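The green board, and everything on it

Hi all, and welcome back to my little corner of the workbench! I've been promising a gallery of boards for ages, and the folks over in Cloltstead kept nudging me, so I'm finally putting one up. If you like capacitors, connectors and a nice deep green, get comfy.

Click through in any order you like.
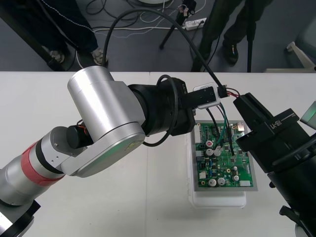 White table, green board, plenty of silver-topped capacitors.

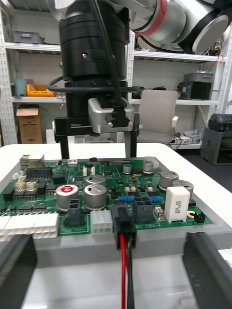
Closer in — the blue resistors are my favorite bit of color, and the lettering by the dark gray socket looks like "48V IN".
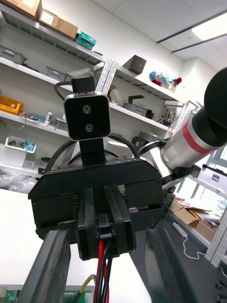 Red and black cables, two lenses, white shelves at the back.

I've had a soft spot for power boards ever since Uldis Lepik handed me a dead one and a screwdriver and told me to go find out why it was dead (it was the fuse, and it took me all of February to work that out). You learn to read them a bit like a street map. Where does the power come in? Follow it from there. The big cans are usually parked close to the main route, and the small stuff fills in the side streets.

Connectors are where I lose the most time. I own 2 drawers of loose plugs and I swear the one I need is never in either. Birthe Ladefoged keeps hers in labeled envelopes and I'm jealous every time I visit. If you're pulling plugs yourself, hold the housing and leave the wires alone! I've yanked a crimp right out of its shell more than once, and then it's an evening gone.

And please, please let big capacitors discharge before you go poking around. Check with a meter, then check again. I got lazy with an old Culley supply years back and I can still hear the snap.

A few of you asked how many boards I've got written up now. The list stands at 252, with Embla Björklund's batch still in boxes — she's been very patient with me. Austra Rimkutė is helping sort the older Sepp ones by connector type, and I'll get those posted as soon as we agree on what to call half of them.

Got a board you'd like to see in the next gallery? Leave a note in the guestbook and tell me what it came out of, if you know.

Posted Dec 31, 2025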